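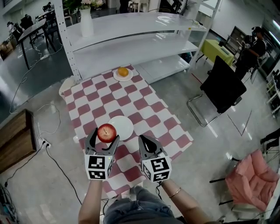
Isn't the lowest number just the lowest number, came the question from the back row in Unham, before I had my coat off, and could we all go home early if so. Start with that. Wait for the laugh. If no laugh, start with it anyway.

Comparing Quotes for Work on Your House
Gistitz library, upstairs room, 11th March. Talk is 40 minutes, then questions. Clock is behind me, so put watch on lectern.

OPENING
Answer to Unham: yes, it's the lowest number. It's also a number for a different job. Three people looked at your roof and priced three separate roofs, one of which may be your neighbor's.
Ask for hands: who has had work done in the last year? Who got more than one quote? Who read the second page? (Hands go down. They always do. Be kind about it.)

PART ONE: WHAT A QUOTE IS
Quote, estimate, "ballpark," figure said out loud while backing down the driveway. Four different animals. Ask which one you're holding, and ask in writing.
An estimate can grow. Find out how much it can grow before somebody has to call you.
Fixed price sounds lovely. Fixed for what? Read the list of what's left out. If there is no list, you are the list.
My own bathroom, handout page 2. First price $982 to retile the shower wall. I was delighted. I told people. It turned out to cover the putting on of tiles. Taking off the old tiles was extra, tiles were extra, and I believe grout was considered a personal matter.
Pause here. Somebody in the room has a bathroom story. Let them have one minute, then move on or we'll be there till supper.

PART TWO: GETTING THEM ONTO ONE PAGE
Write your own scope first. One page, plain words, same page to everyone. "Replace the back door" is a wish. Size, which way it swings, who hauls off the old one, who paints.
Then the grid. Lines of work down the side, companies across the top. Empty boxes are the interesting part. An empty box means it's free, it's forgotten, or it's coming later in an envelope.
Show the grid with the Clendico quote in the first column. 19 pages, very handsome, photograph of a van. The actual work is described on page 11 in a sentence with no verb.
Second column, Þrastardóttir. Half a page, no van. Every box filled in, including disposal and what happens if the subfloor is rotten. Spelled my street wrong. I mention this for balance.
Do NOT say which one I hired. Save it for the end. (They'll guess. Look surprised.) 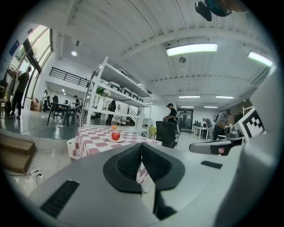 Next the allowances, and slow down, people write this bit down. An allowance is a placeholder: so much for faucets, so much for lights. One company puts in a faucet you'd be happy to own, another puts in a faucet from a doll's house, and the second total looks terrific. Make them all use your number.
Same with dates. "Early fall" was October to me and a state of mind to the fellow with the ladder.
Payment schedule goes on the grid too. Ask for 10 percent down and see what face you get.

PART THREE: THE PHONE CALL
Most people would sooner move house than call and ask a question about a quote. Script is on the back of the handout. Read it aloud in a flat voice, it works fine flat.
"I see the others included hauling. Is that in yours?" Then stop talking. This is the hard part for me personally.
Don't read one company's price to another. It's rude, and word gets around Gistitz faster than the mail.

LIKELY QUESTIONS
Is three the right number of quotes? It's the number you can get before you lose the will.
Cash discount? Ask what happens to the warranty. Ask again.
My cousin does drywall. No opinion. Next question.

END
The company I hired was the half page. It still ran over, by a week, and I was told on a Tuesday, by phone, with a reason. Worth every cent.
Extra handouts on the radiator. Chairs go back against the wall, the choir has the room after us.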